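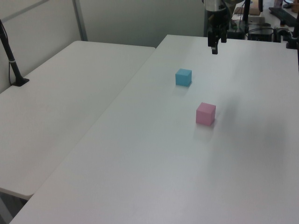

Blue and pink foam cubes on the white table.

Section 4. Setting Up Your Stall for the Brorberg Winter Arts Fair

Please read this section before you come to the square. It is for all makers, food sellers and school groups who have a stall place. If you perform on the stage, read section 5 first and then come back to steps 6 to 8.

Before you start
You need your stall letter, the blue parking card and two people. One person alone should not raise the roof of the stall.

1. Drive in by the Halvorsen gate and show the parking card. The gate is open for cars until 12 o'clock. After this time you must carry your things from the street.

2. Find your place number on the ground. It is written in chalk, so if it has rained in the night, ask at the information tent and do not guess.

3. Unload everything, then move the car to the field behind the school. Do this before you begin to build.

4. Open the four legs of the stall frame halfway. Pull the roof cloth over the corners, fasten it, and only then open the legs fully.

CAUTION: Keep your fingers away from the sliding joints when the legs open. They close with force.

5. Hang one weight bag on each leg. A full bag is some 20 kilos. If the wind becomes strong, the fair leader (Kerstin Wikström) can ask you to take down the roof. Please do it at once, also when you have customers.
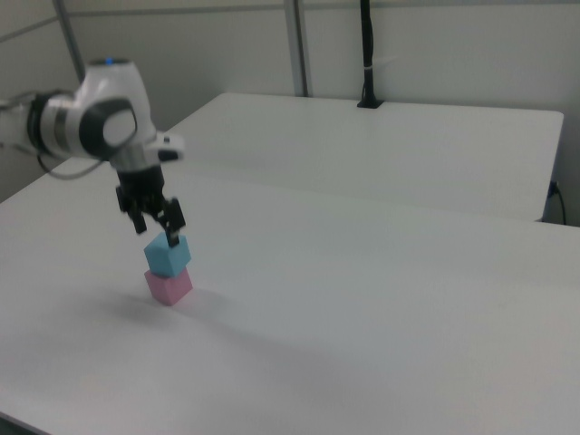 Page 12

6. Connect your lamp to the nearest power box. Each stall may use up to 1000 watts. Kettles and heaters are not allowed on this line - food sellers have their own line, see section 6.

Note: Extension cables must be made for outdoor use. Roll them out to the full length, also if you need only a small part of it.

7. Put your three waste boxes behind the stall: paper, food and rest. The fair uses no plastic plates or cups, and we ask that you do not bring balloons or glitter. Paper bags can be bought at the information tent, 50 in a pack.

8. Hang your name sign at the front, on the left side, so that visitors can read it when they walk in from the church.

If something is missing
Broken frame parts are changed at the store tent by Vilgot Berge. For questions about power, speak with Naa Aryee. Do not repair a power box yourself.

Taking down
Start when the last song on the stage is finished and not earlier. Switch off the lamp, pull out the cable, empty the table, and follow steps 5 and 4 backward. Leave the weight bags on your place. They are collected in the evening by the tractor.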